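Teaching by hand: an operator at Skoltex on bed linen, bad habits and the value of a slow fold

Skoltex has been collecting household demonstrations from its unit in Brurdale since January. The firm pays people to do ordinary chores with a pair of hand-held grippers, one in each hand, while a head camera and the grippers record what they do. The recordings are then used to train a two-armed robot the company calls Elton.

The operator we spoke to has been there from the start and now trains new starters. She asked not to be named. Before this she worked in a hotel laundry, and she says the two jobs have less in common than you might think.

"In the laundry you're judged on speed," she says. "I came in and did everything the way I'd always done it, and they had to throw most of my first week away. I was flicking the cloth to open it out. The robot can't flick. It hasn't got the wrist for it."

She had to learn to do things in a way the machine could repeat. That meant picking up an edge, closing both grippers fully, lifting, and only then moving. Each step had to be finished before the next one began. She found it tiring at first, mostly in the forearms.

The firm started with remote control. An operator sat at a desk and moved a pair of small arms, and the robot's arms across the room followed. Skoltex still has that set-up, under the project name Bach, and uses it for jobs where the robot's own reach matters, such as getting things out of a deep cupboard. For cloth, though, the team moved most of the work over to the hand-held grippers.

"With remote control you can't feel anything," she says. "You close the gripper and you look at the screen to see if you've got the sheet or just air. With these in your hands you feel the pull. If one side is slipping you know it before you see it."

There is a cost in comfort. The grippers are bulkier than hands and they only open and close. New operators try to use their fingers anyway, reaching round the side to nudge a corner into place, and those takes have to be marked as spoiled. She tells people to treat their own fingers as if they weren't there.

Beds are her main subject at the moment. Most of the sessions are done standing at the side of the mattress, with a cloth held by its two ends and brought in over the sheet. 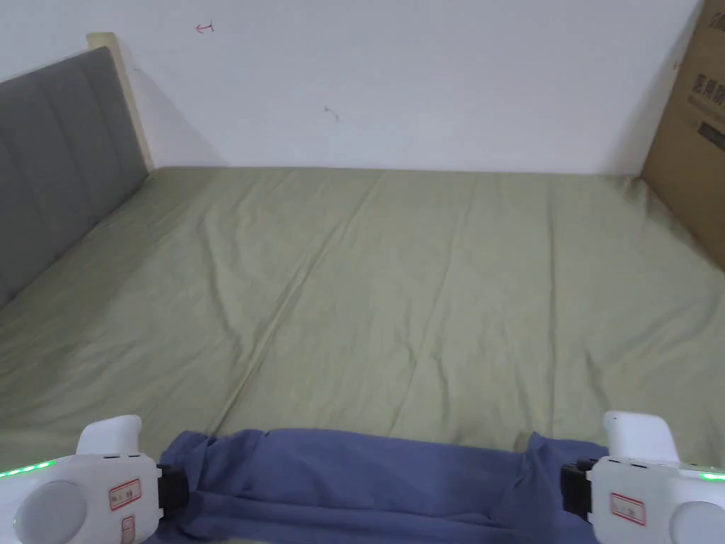
What makes a good take

Asked what she looks for when she checks a new operator's work, she says the hands should be level and the cloth should hang between them without being stretched tight. "People pull. They think tight means tidy. But if you teach a robot to pull, it'll pull on everything, and its motors are stronger than you are."

She also wants to see mistakes, within reason. If a corner drops, the operator is asked to go back and pick it up as part of the same take. The early recordings had none of this, and the trained robot had no idea what to do when it lost its grip. It would carry on folding a sheet it was no longer holding.

By her last count the team had 1,626 cloth takes on file, of which 646 were kept for training. She doesn't regard the rest as wasted, as they are used to show new starters what goes wrong. A typical session is 24 takes with a break after 12. She is strict about the break — tired people start cutting corners, and the cut corners end up in the data.

Does the robot fold like her? She says it does, a little. It pauses before it lowers a cloth, and she knows where that came from. "I always stop there to check the far edge. It doesn't need to stop, as far as I know. It just saw me do it hundreds of times."

The pause may be trained out later. The engineers would like it gone and she would like it left in, and for now it has been left in. Meanwhile the next batch of work is duvet covers, which she has been putting off. One person struggles with those using two good hands, she says, and she hasn't yet worked out how to get the corners in with a pair of grippers. She has asked for a second operator on the other side of the bed, and is waiting to hear.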